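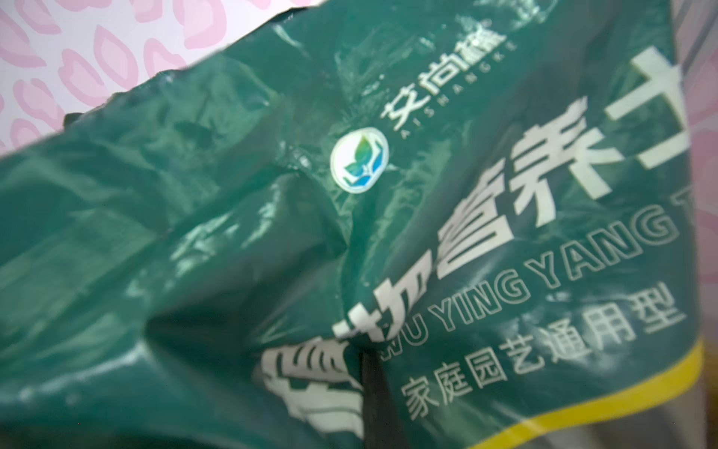

Counter baskets, cubbies and wall grids: frequently asked questions

Igor Cieślak answers the storage mail. Last updated 17/08/2020.

Do I need a matching set of containers?

No. I have yet to see a bag of chips improved by matching anything. The people who sell matching sets would like you to believe that clutter is a color problem. Buy one basket, use it for a month, and see what you still trip over. If you're still tripping over things, you probably own too much of something, and a second basket will hide that for a while.

I have small bags of potting soil and small bags of snacks. Can they share a basket?

I wouldn't. Sealed soil isn't going to leap into the crackers, but "sealed" does a lot of work in that sentence. Small bags of soil get squashed, folded over and reopened, and the crumbs end up at the bottom of whatever they sit in. Put soil in its own tub, low down, near the plants or the sink. It also helps if you can't read the label or buy brands with the print in a language someone at home doesn't read. A shiny green bag is a shiny green bag when you're hungry and the light is off. Stick a strip of masking tape across the front and write SOIL on it.

Is "nutrient soil" different from plain potting soil?

Read the back. "Nutrient" on the front can mean that fertilizer was mixed in, or it can mean that somebody in marketing liked the word. If the back gives no amounts, treat it as ordinary mix and feed your plants on your usual schedule. I get asked for a favorite brand and I don't have one. My pothos has lived through all of them.

How do I keep an opened bag from drying out?

Squeeze the air out, fold the top over twice, and clip it. A clothespin works. The Pleveo bag clips that three of you wrote to me about are fine clips at a silly price, and I couldn't find any difference between them and a clothespin after leaving both on for the whole of August. If the mix dries out anyway, wet it before you pot with it. It's dirt. It recovers.

What about the Druledero modular system?

I've been sent the brochure 10 times by now. It shows a counter with one lemon on it. I would like to see the same system after a family of four has come home with groceries, and so far no such picture has reached me. The pieces themselves are sturdy enough. The trouble is that they only stack with each other, so the first piece commits you to the next eight.

Are plastic baskets with holes in the sides any good for snacks?

They're among the few things I'd buy again. You can see a bit of what's inside, they rinse out in the sink, and dust falls through instead of building up. Their weakness is that they invite heaping. Bags are light and slippery, and a heap looks stable right up to the moment you pull one from the bottom. Stand the bags on edge like file folders if they're stiff enough to stand. If they aren't, stop filling at the rim.
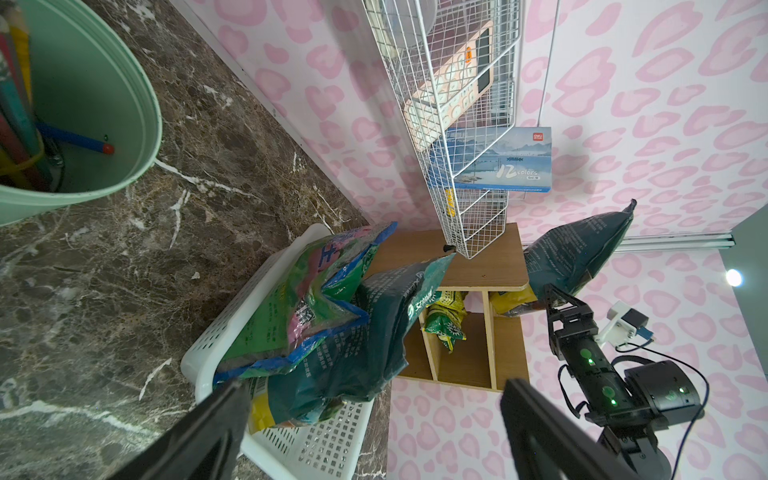 Which brings me to the cubby shelf on the counter, a piece of furniture I've argued with for years. Small open compartments are good for things that hold their shape: mugs, jars, a roll of tape. Bags slump out of them. You put one bag in each compartment and it looks lovely, then you put two in each, and then they start to live on top. If you already own a small wooden one, use the compartments for whatever you eat first, and leave the top clear if you can stand to. I give that rule a week in most homes, mine included.

Do wall grids and mesh organizers work?

Better than I expected, and I say that grudgingly. A wire organizer with tiers takes things off the counter that have no business there but need to be close, such as a calculator or a box of paints. Flat boxes do well in them. Pens fall through. Check what's holding it up before you load it. Stick-on hooks have a weight printed on the package, and I'd believe half of it, less above a stove.

Should craft supplies be in the kitchen at all?

Plenty of homes have one good table and one good counter, and the paints end up where the light is. I don't see the harm, with one condition: rinse water and brushes get their own cup, never a drinking cup. People tell me they'll remember which is which. They won't.

Where do long, awkward things go?

In a bucket. Dowels, plant stakes, sticks for kites, wrapping paper. Buy a wide bucket with some weight to it, bundle anything that comes in quantity with a band, and stand it in a corner. There are tall designer bins for this at Liao, and the one I tried tipped over the first time I leaned a broom on it. My bucket cost less and has a handle.

Will a busy wall make the counter look messier?

Yes, a little. Animal print behind a heap of bright packaging is a lot to look at. But you live there and I don't, and I'm suspicious of any advice that starts with repainting. Clear the counter first and see if the wall still bothers you.

How often should I sort the basket?

When it's full. I know the popular answer is 30 minutes every weekend. I don't believe anyone does it. Take everything out, throw away the stale ones, put back what you'll eat, and take the clips off the empty bags while you're there.

Do you have a printable checklist?

No, and I don't plan to make one. It would end up on the counter.

Comments (4)

marblemouth: The tape idea is good. We had cat grass seed next to the sunflower seeds for most of a winter and I'm not going to say more than that.

T. in Brillelville: Disagree about the cubbies. Mine has held up fine with two bags per hole — you have to lay them flat, label facing out. Also what size bucket?

Igor Cieślak: Wide enough that it doesn't fall over. I never measured it. Laying them flat might work, send me an update in a month.

fernandfolly: I have the Druledero. Seven pieces in. Please help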